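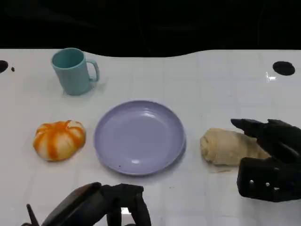
I gave up sugar in my tea last September, and I've been meaning to write something about it ever since. It was never meant to be a grand project. I'd had two sugars in every cup from about the age of twelve, my mum made it that way and so did my gran (hers was nearer three, if we're counting, and heaped), and it had simply never crossed my mind that tea came any other way.

What set me off was a visit from my old neighbour Chih-ming Chien, who moved away to Drustby a few years back and still comes to stay when the trains allow. He brought a packet of oolong from his aunt, 100 grams of it in plain brown paper, and when I reached for the sugar bowl he looked so pained that I put the spoon down again. We drank it plain, one small cup after another, and talked until it was nearly dark. I can't say I loved it. But I did taste it, if that makes sense, and the next morning my ordinary breakfast cup seemed terribly sweet!

The first 4 weeks were miserable, I won't pretend otherwise. I tried cutting down by half a spoon at a time, which only meant every cup was slightly disappointing, so in the end I stopped altogether and sulked. I ate a lot more biscuits in that stretch than I'd like to admit. Then one wet afternoon I drank a whole mug while reading and didn't notice anything was missing until I'd got to the bottom of it.

Since then I've become a bit of a bore on the subject. I leave the bag in for less time, I've gone back to full-fat milk, and I've started buying loose leaf when I can find it at a sensible price. My sister still takes two and a half and says mine tastes like a wet fence. There's a bowl in the cupboard for her, and she's coming to stay again next week, so I must remember to fill it.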